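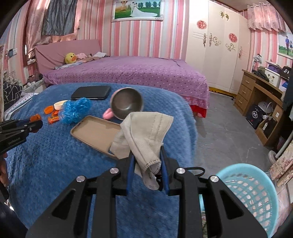 Carla Qaisi says anyone who has to dump everything out onto a blanket before tidying a bedroom is only moving the mess from one place to another. Carla, I love you, and I'm doing it again. Thread!

---

So the job is our bedroom, which has been the place where things go when they don't have another place for (let me think) the entire time we've lived in Grotdale. I'm not doing the closet. The closet can wait until February for all I care.

---

The fuzzy blue blanket goes down next to the bed and becomes the sorting spot. Anything that isn't bedding, clothes or a plush toy has to spend time on the blanket and get a decision. I got this from Hiba Majali, who does it with her car.

---

First decision: phone cases. Why do I own a black one AND a tan one when neither fits the phone I have now?? The tan one is going to my niece if it fits hers. The black one I keep picking up and putting back down.

---

Metal bowl. In a bedroom. Popcorn, probably, or that week everybody had the stomach thing and we don't talk about it. Kitchen, dishwasher, hot cycle – no more questions.

---

The little cream cup goes with it. I blamed my husband for that cup for a whole day last month and then remembered I like warm milk at night. Sorry, babe.

---

Two orange plastic bits, one sort of like a cap and one smaller with a yellow edge. I have no idea what they belong to. My rule is that mystery plastic gets a jar on the dresser for one month, and if nothing in the house stops working, it goes. Last time the jar saved us a remote cover, so I'm not giving up the jar.

---

Aminu Amadi is asking if I keep bubble bags. Yes I keep bubble bags! The crumpled blue one is going in the drawer with the tape. I mail stuff all the time and I'm not paying for padding.

---

Okay, cloths. I cut up old towels and sheets for dusting and they end up everywhere. The beige one with the stitched edge is starting to fray a little but it's my best one for the headboard, because it doesn't leave fuzz on the pink fabric. It stays. Don't come for my rags.

---

Laundry basket update: still love the light blue one with all the little holes. I had a wicker one before it and it ate two pairs of tights. The clothes piled up by the pillows are all going in there and I am NOT sorting which ones are clean. Everything gets washed. Life is short and the sniff test is long.

---

"How do you live with that wallpaper" – Svetozár Jurčo, in my replies, uninvited. Pink and white stripes, polka dots on the bed, pink headboard, and a red bed skirt under it all. I picked every bit of it and I sleep great, thank you.

---

The purple dot cover is from Womwood, since a few of you asked. I've washed it more times than I can remember and the dots are still white. I do it cold, inside out, by itself. They had a plain gray one too and I never even took it off the hook.

---

The duck stays on the bed. The small pink guy next to the duck stays on the bed. This is not open for discussion.

---

Taking ten minutes to dust up high while I have the step stool out. I do the white wedding frame with a dry paintbrush, a soft one, and I get into all the curly parts. Spray just sits in the corners and goes sticky. Lama Chamoun taught me the paintbrush thing and I've told everyone I know.

---

Back. Somebody wanted to know about storage boxes, and yes, I looked at the under-bed drawers from Luvetgate. They're 399 for the set! For drawers! I'm going to see if two flat bins will slide in behind the bed skirt first, and if they won't I'll find someplace else for the winter sheets.

---

Left to do: run the vacuum, shake the blanket out on the balcony, find a jar lid, start the wash. I'm also texting my niece about the tan case before I change my mind and put it back in the nightstand.

---

Carla just replied "so you moved the mess to a jar." A SMALL jar, Carla. Going to start the laundry now, I'll answer the stain questions tonight.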